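About Letach Audio

Letach is a small workshop and shop for people who record music at home, in village halls, in spare bedrooms and now and then in a proper studio. We buy, mend and sell second-hand microphones, preamps, compressors and tape machines, and we have been doing it long enough that some pieces have come back to us twice (we do get fond of them).

How we began

Luana Macedo and Mawuli Sowah met over a broken reel-to-reel that each of them wanted to buy. They ended up sharing it, then sharing a bench, and by the following October they had a lease on the back half of a former bakery and a hand-painted sign. Ming-te Ho joined us to look after the valve gear, and Odair Lins answers most of the emails, usually with more detail than you asked for – he will happily write you a page on transformer hum if you give him the chance.

Our workshop

Everything that comes in is opened up, cleaned and listened to before it goes on the shelf. We write down what we found and what we changed, and that sheet goes in the box with your order, scribbles and all. If a knob is scratched or a meter lamp has been swapped, we would much sooner you heard it from us first.

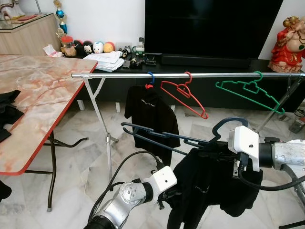
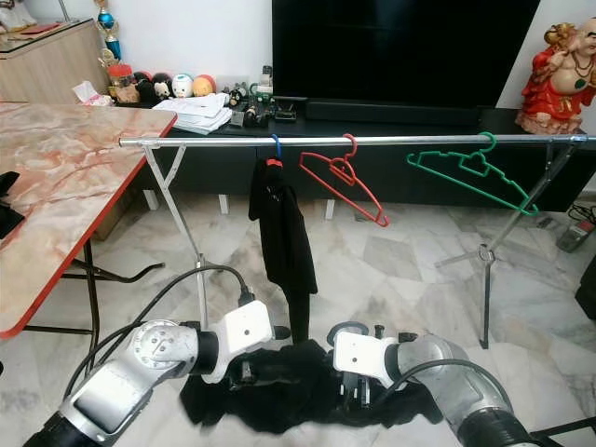 The rail, with its blue, red and green hangers.

What we sell

The shelves change every week, so please do ring if you are after something in particular. Most of our preamps go for between £100 and £1000, and the bigger channel strips and restored desks can reach £2000 or a little over. We also make one thing of our own, the Busto, a plain two-channel preamp which Ming-te builds by hand. Number 1003 left the bench on 23 March 2019 and went to a choir leader, which pleased us all very much.

Selling or swapping

We are always glad to hear from people with gear they no longer use. Send Odair a few lines about what it is, how old you think it is and whether it still powers up, and he will come back to you with an offer. Part exchange is fine too, and you needn't have the original box.

Come and see us

You are welcome to bring your own microphone and try it through anything on the shelves. Allow a good hour, and ask for Luana if you would like the kettle on.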